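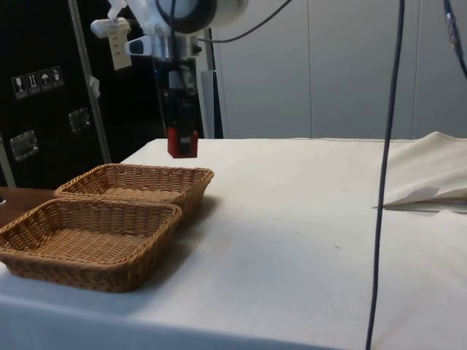
Notes > Site visits > Tarcombe open day

Open day at Tarcombe: block transfer, up close

The manipulation lab at Tarcombe opens its doors once a year, in November, and I went this time because the program listed a pick-and-place station with a learned controller and open access to the logs. I have spent most of my working life on fixed automation, where the part arrives in a nest and the robot goes to a taught point. I wanted to see how the other approach looks from three feet away. The work area is plain: an arm hanging over a long table with a white cloth on it, a small red block, and two rectangular wicker baskets set side by side at the left. The task is to pick up the block and put it in a basket. I stayed from ten in the morning until they broke for lunch.

The handout gave the basic numbers. The controller was trained on 2208 demonstrations, all recorded by people steering the arm by hand, with another 326 held back for testing. The training code is a local fork of something called Baltix, which I had not come across before. An earlier version used 500 demonstrations, and according to the operator it could close on the block well enough but tended to release too soon on the way to the basket. I asked whether the improvement came from the larger set or from changes to the model. Both had changed between versions, so the answer was that they could not separate the two. I would have liked a run with one variable held still, but I have shipped machines with less evidence than that.

The first thing I noticed was the approach. A taught robot moves to a hover point, stops, and descends. This one slowed down well before it reached the block and kept making small corrections in the wrist on the way in. It looked hesitant. On a packaging line you would call it a badly tuned servo and go looking for the gain settings. The operator said the corrections come from the demonstrations, as the people steering did the same thing when they were unsure of their depth. I find that plausible. Depth is hard to judge over a white cloth with very little texture on it.

There is a camera at the wrist, and its view was up on a monitor by the door, so visitors could follow the grasp from the gripper's side. I spent more time at the monitor than at the table.
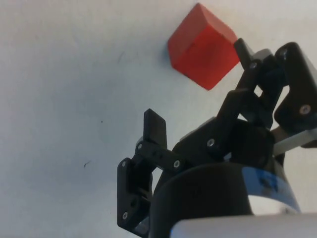 Fingers open, block close to the tip of the upper one.

A cube on a flat surface is about as kind a part as you can ask for, but it still has preferred grasps. Take it across two parallel faces and it sits square. Take it across the corners and it rotates as the fingers close, and you find out where it ends up afterward. In a conventional cell I would square it up against a fence first. The learned controller has no fence, so it has to turn the wrist to suit the block or accept the rotation. I saw it do each of these at different times, and I could not work out what decided between them. Neither could the log viewer, which shows joint positions and gripper width and very little else.

The gripper itself is a linkage design with a lot of exposed screws. I asked about backlash. They check it by hand at the start of a session and retighten as needed, with no torque spec. That would worry me at production rates. At the pace of a lab demonstration it is probably fine, and the fasteners are easy to get at, which I can't say for the sealed grippers we bought from Bastos and now have to send out whenever a pad wears.

Placement interested me more than picking. Wicker is an awkward target. The rim is uneven, the walls give a little, and the weave can catch a fingertip or a screw head. The choice of basket was deliberate, I was told, after a plastic tote made the job too easy.

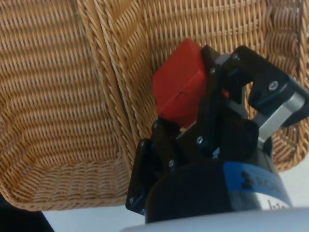 Clearance is the real constraint at this end of the cycle. The jaws need room to open, and if the wrist comes in near a wall, there is less of it on one side. A programmed move would go to the middle of the basket every time and take the longer path. The learned one has no rule about the middle. It goes where the demonstrations tended to go, and people are not very particular about where they drop a block as long as it lands inside.

I asked about cycle counts. The arm had 2859 completed transfers logged before the doors opened, over all versions of the controller. I did not get a breakdown of failures. The log records an attempt as complete when the gripper opens over the basket region, so a block that bounced out would still count. I suggested a cheap scale under each basket. They wrote it down.

For my own work the answer is still a nest and a taught point. We run one part number for weeks, and a fixture costs less than an afternoon of recording demonstrations. The returns bench at our Kundham site is a different matter — mixed items, no orientation, no two totes alike — and that is where I would try something like this first, with a slower cycle and a person nearby. I have asked for the fork and the log format. If they arrive before the end of the year I will write up what I find, starting with the release height, which I forgot to ask about.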